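4.2 Fastenings left showing

We come now to the part of the study which gave us the most pleasure to carry out, and which we had very nearly left out of the original plan. When people talk about the furniture they have put together themselves, they talk first about the instructions, then about the missing part (there is always a missing part, or the memory of one), and only a good deal later about the small marks and fittings that stay behind in the finished piece. Yet these small things are what the owner lives with. A person sitting at a desk in the evening, looking for a dropped pencil, gets a view of its underside that no catalogue has ever offered, and it was this low, homely view that we wanted to understand a little better.

The home visits in Pircombe and Rirnberg brought us 174 pieces of self-assembled furniture, most of them desks, low cabinets and shelving units, and we looked at every one of them from the floor as well as from standing height. We had supposed, as Fülöp had argued in our early discussions, that a fastening in plain sight would be taken as a sign of careless work. The owners we spoke to were far more forgiving than that. Many had never noticed the fittings at all until we asked, and several got down on the carpet beside us with real curiosity — one gentleman in Rirnberg fetched a cushion for each of us and stayed down there for the rest of the visit.

For the sake of clear discussion we sorted what we found by where it sat on the piece. "Edge marks" are screws and screw holes lying along the margin of a panel, usually the lower margin, close to the floor. "Corner fittings" are hooks, brackets, plates and the like placed where two panels meet. "Face marks" are anything on the broad surface of a panel, and these turned out to be the rarest and the most disliked. The sorting was done by Veres and Riquelme separately, and they disagreed on 11 pieces, which were then talked through over a rather long lunch and settled one by one.

Edge marks and corner fittings often occur on the same piece, and the two are best seen together. In Figure 2 a protruding screw and two dark holes lie along the lower edge of a pale wooden panel, with a small metal hook or fitting in the corner where that panel meets another wooden surface.
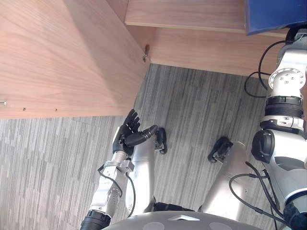 Figure 2. Edge marks and a corner fitting on light wooden furniture standing on grey carpet.

Krisztina Szilágyi, reading a draft of this section, wrote in the margin that we were being much too kind to empty holes. In her view a hole with no screw in it is a question put to the owner, who will wonder every time whether something was forgotten, and she did not think a piece should leave the owner wondering. She would have liked us to score holes and screws on two separate scales and to ask about each in turn.

We have thought about this remark a good deal, and we believe she is at least half right. In the interviews, empty holes did prompt more guesses than filled ones. Owners told us that a hole must be for a shelf they had not bought, or for a leg in some other version of the same model, or for fixing the thing to the wall. Hardly any of them had gone back to the leaflet to find out. What they did not do, on the whole, was complain. A hole close to the carpet seemed to belong to the same world as the skirting board and the back of the radiator, and was granted the same kindly neglect. Holes at eye level were another matter altogether, and one family in Pircombe had filled theirs with candle wax, very neatly.

Screws standing proud of the wood were judged differently again. Here the owners thought about socks, hoovers, dogs and small children, roughly in that order, and their concern was with catching on things far more than with looks. We asked whether they would turn such a screw further in if they came across one. Nearly everybody said yes, of course, and nearly everybody then went on to mention a screw somewhere in the house which they had been meaning to see to since the previous November. We pass no judgement on this, as two of the present authors are in exactly the same position.

Corner fittings received the warmest treatment of all. A bit of metal tucked into a shadowed joint was widely taken to be doing something useful, even where the owner had no notion what. "It's holding on to something, bless it," was how one lady put it, and variations on the phrase came up often enough that Seneviratne proposed using it as the title of the paper. The colour of the fitting mattered less than we had expected. Bright metal, dull metal and painted metal were all accepted on light wood, provided the fitting was small and sat well back in the corner.

A word should be said about the wood itself. Pale surfaces with a strong grain show a dark hole more readily than darker surfaces do, and the eye is drawn along the grain towards it or away from it depending on which way the pattern runs. We had no means of testing this properly in people's homes, where the light changes from one room to the next and the lamps are wherever the family likes them. It may well repay a quieter study in a workshop. Bodnár's older account of joinery and the household eye, which we have leaned on throughout, touches on the matter only in passing, and deals with solid timber cupboards of a kind few of our owners possessed.

Floor covering made a difference too, though a modest one. On patterned carpet the line where panel and floor meet is a busy one, and low edge marks tended to be overlooked. On plain tiles or bare boards the same marks were picked out sooner, and owners were more inclined to call them untidy. We did not set out to study floors, and we offer this only as something that kept coming up while we were kneeling on them.

Finally, the postal form that followed the visits, of which 300 copies were sent out through the Proltirberg housing newsletter, included a blank space headed "Anything else about how your furniture is held together". We had expected it to stay mostly empty. People wrote up the sides and over the back of the page instead, about glue, about fathers, about a wardrobe carried down two flights of stairs in one piece when it could never have gone up them that way. These replies do not lend themselves to tables, and we have kept them for Section 4.3, where they are taken up at more length alongside the question of who in a household holds the screwdriver.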